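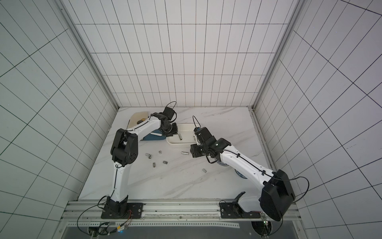 Huiling Su remembers the first order as a single filter, wanted by Friday, for a customer who had been quoted sixteen weeks by everyone else. She built it on a kitchen table and drove it over herself. Fovance was registered the following month.

We design and make passive microwave components: bandpass and notch filters, directional couplers, fixed attenuators and power dividers. Most of our work falls between 500 MHz and 18 GHz. Our customers build test equipment, ground station receivers and radio links, and many of them buy in small numbers.

There are 22 of us. Design, machining, plating inspection, assembly and tuning all happen under one roof. Plating itself goes out to a firm we have used since the start. Every filter is tuned by hand on a network analyser and leaves with its own plot of insertion loss and return loss, marked with the serial number.

Our products

Torico is our range of cavity filters. The catalogue lists 106 standard models, and most can be shifted in centre frequency without a new housing. Connectors are SMA or N type, male or female at either end.

Ding is the coupler range, with coupling values of 6, 10, 20 and 30 dB. The housings are aluminium, with a chromate finish or painted to order.

Standard parts ship within 2 weeks if the housing is on the shelf. Modified parts take longer and we will give you a date with the quotation.
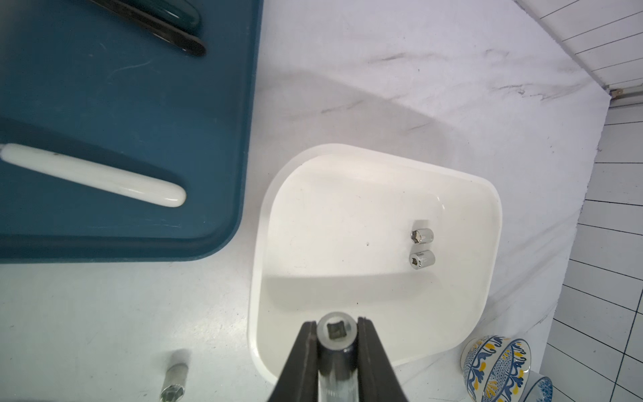 Why don't you just sell through a distributor, a customer asked us at the September open day, and it comes up often enough to answer on this page. We tried it for a while. Questions about power handling and temperature drift reached us third hand, and parts were sometimes bought for jobs they did not suit. Now you deal with the engineer who will do the design, from first enquiry to delivery.

We delivered 1470 units last year. Repairs and retunes are accepted on anything we have made, whatever its age. Please send the serial number first so that we can find the original plot.

Quality and records

Test records are kept for the life of the product. Network analysers and power meters are calibrated yearly by an outside laboratory, and copies of the certificates can be supplied with an order. Material declarations are available on request.

Visits

Visitors are welcome by appointment. Parking is at the rear of the building, and goods in closes at 3.30 pm.

Page updated October 2025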